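Flarnton Reports Results of Table-Clearing Trial: Paper Cups Remain a Hard Case
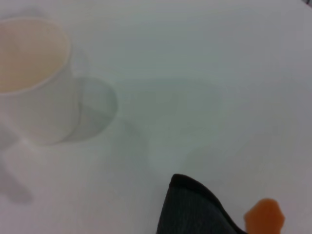 Flarnton | Household Tasks Department

GREDMONT, September – Flarnton today released results from a trial of its Tinby arm on one chore: clearing a table. The arm made 443 attempts over 3 weeks at the company's Gredmont test kitchen. Items included mugs, spoons, folded napkins and paper cups.

Mugs and spoons were cleared at a rate the department considers fit for supervised use. Paper cups were not. A white cup on a white tabletop offers little contrast to a camera mounted at the wrist, and shadows beside the cup can be read as part of its wall. The black gripper finger stands out sharply against the same surface, so the arm's own position is seldom in doubt. The position of the cup often is.

"A person picks up a paper cup without planning the grip," said Raíssa Xavier, head of the department. "Our arm has to find the rim, choose a force and check for slip. It is still slower than a person at all three."

Two failure types made up most of the losses: closing short of the cup, and crushing it after contact. A software change made in the final week reduced the first type. It had no measurable effect on the second.

Flarnton does not plan to offer Tinby for unsupervised home use on the basis of these results. Mulugeta Gudeta, test engineer, said a second trial will use the same tabletop with three lighting setups and a revised force limit.

The full test log is available to trade customers on request.

Press contact: Clotilde Besson, Flarnton press office, Gredmont. Calls are taken from 9 a.m. to 4 p.m.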